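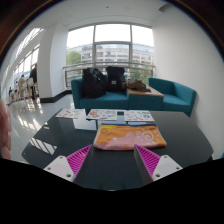 How a Zipper Pouch Works

A zipper pouch is a flat bag made of fabric. It has two sides, called panels. The panels are sewn together along three edges. The fourth edge stays open, and a zipper closes it.

Parts of a zipper

A zipper has four main parts.

The tape is the strip of cloth on each side. It is sewn to the pouch.

The teeth are small bumps fixed along the edge of each tape. They can be metal or plastic. Some zippers have a coil in place of separate teeth. A coil is one long plastic thread bent into loops.

The slider is the piece that moves. Inside it are two channels that meet in the shape of a Y. When the slider moves toward the closed position, the channels push the two rows of teeth together at an angle. Each tooth fits into the gap between two teeth on the other side. When the slider moves back, a wedge inside it pushes the rows apart.

The stops are at the ends of the zipper. They keep the slider from coming off.

Seams

A seam is a line of stitches that joins two pieces of cloth. Most pouches are sewn inside out. The maker places the panels with their outer sides facing each other, stitches the edges, and then turns the pouch through the open zipper. The raw edges end up inside. If the zipper is closed before sewing, the pouch can't be turned. Mireille Awad, who teaches sewing to children in Hiltlow, has her class open the zipper halfway and put a clip on it before anyone touches the machine.

The strip of extra cloth next to a seam is the seam allowance. At a corner, the allowance from two seams piles up and makes a lump. Trimming it makes the corner lie flatter.

Color and pictures on cloth

Color can be added to cloth in two ways. Dye soaks into the threads. Printing ink is laid on in chosen places, so it can make a shape such as a sun or a star. Some inks are set with heat, which helps them stay on when the cloth is washed.

Storing sticker sheets

Paper sheets with small pictures, such as stickers, keep well in a flat pouch. Check the size first. A sheet that is longer than the zipper opening will bend on the way in. Put the sheets in one at a time, with the printed sides facing the same way. Keep the corners away from the teeth. Paper caught in a slider usually tears.

If the zipper sticks

1. Stop pulling.
2. Look for cloth or paper inside the slider.
3. Hold the tape flat with one hand.
4. Move the slider back a short distance.
5. Pull the trapped piece out sideways.
6. Rub a pencil tip along metal teeth if they still feel stiff. The graphite lets them slide more easily.

Words to know

Coil: a plastic thread bent into loops, used as zipper teeth.
Panel: one flat side of a bag.
Seam allowance: the cloth between the stitches and the edge.

Text by Aurelia Stöckli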